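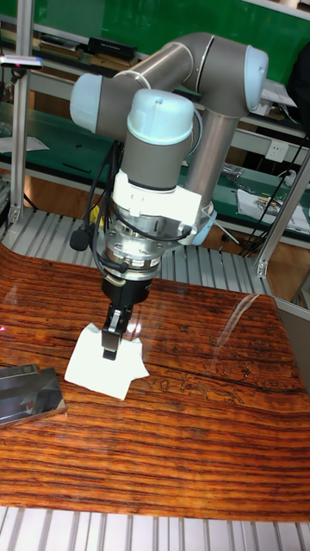
Two fingers on the tissue, striped table underneath.

Two fingers or three: my notes on soft things
16/08/2025

Since February I have been promising to write down what I learned about grippers, and I kept postponing it. The new arm at Mellisside has finally given me the occasion. The question we were asked by Naltton is simple to say: which gripper should they buy, if their line must handle thin soft pieces and also small round ones, and they have money for one gripper only?

I will start with the parallel one. It has two black fingers with small metal inserts, and it is a very dull tool, which I mean as praise. You give it an opening and a force, it closes, and the maths is finished. With tissue the difficult part comes before closing. If the fingers stop one millimetre too high, they close on air. If they go too low, they push into the table and the controller makes a protective stop. I lost one full afternoon to this. In the end I stopped teaching a fixed height and let the arm go down slowly until it feels contact, then lift by a very small amount, then close. The threshold took longer to find than I like to admit. At first I set it so low that the cables, moving on their own, were enough to trigger it.

This brings me to advice number one: fix your cables before you tune anything. A loop which pulls on the wrist will appear in your force values, and you will blame the sensor. I blamed the sensor and wrote a rather cold e-mail to the supplier. I have apologised since.

Then we changed to the three-finger hand. Changing took me longer than I planned, as the tool weight and centre of mass must be entered again, and I typed one value with the wrong sign. The arm was then convinced that somebody was lifting it.

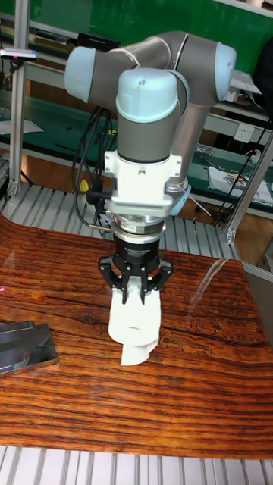
The three-finger hand at the top of a white cylinder.

With round pieces the three fingers are a pleasure. The piece may stand a little to the side of where you expect it and the fingers bring it to the middle by themselves. Rasha Majali wanted to put the parallel gripper through the same test, and it also worked, but we had to be much more exact with the position, and one of the pieces turned in the fingers when we accelerated.

For thin material I did not find a good way to use three fingers. They come together in a curved movement, so the tips rise or sink while they are closing, and you have to compensate with the arm at the same moment. It can be done. Votis, the little script I use for sequences, was not made for it, and I did not want to rewrite it for one test. So we went back to two fingers for the rest of the week.

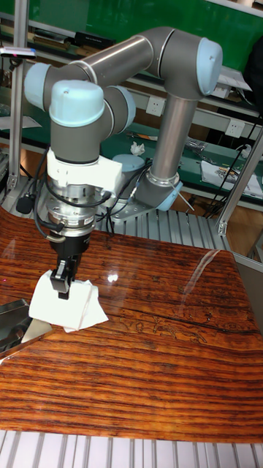

The numbers, for those who like them. With the contact search on, the parallel gripper made 20 lifts of tissue and failed in 2 of them. Both failures came after I had raised the approach speed, so I count them as mine. I know that 20 is a small series. Naltton wants to see 200 before they decide, and I think they are right.

One more thing which surprised me is how much the surface matters. Our tabletop is glossy, and tissue slides on it easily. When one finger touches a moment earlier than the other, the material moves away instead of making a fold. On the rubber mat I used at home it was never a problem — so my home results were too optimistic, and I have deleted the table I published here in the winter.

My present opinion: for Naltton, the parallel gripper, with longer fingers made for the round pieces. If somebody has only round pieces, I would choose the three-finger hand without thinking long. Next I want to try softer fingertips, if Kimutai Tanui still has the silicone ones.

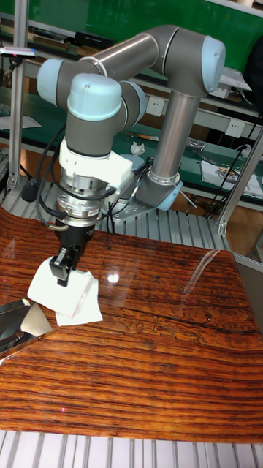 Akinyi Chege wrote: Did you try closing slower near the end? We had the same sliding on a polished plate, and the thing that helped us was to pause at half opening, press a little, and only then close fully. Also, please keep the old approach speed for the 200. Otherwise you will be testing two things at once and arguing afterwards about which one it was.

I had not tried the pause. It goes into the script tomorrow, and the speed stays where it was.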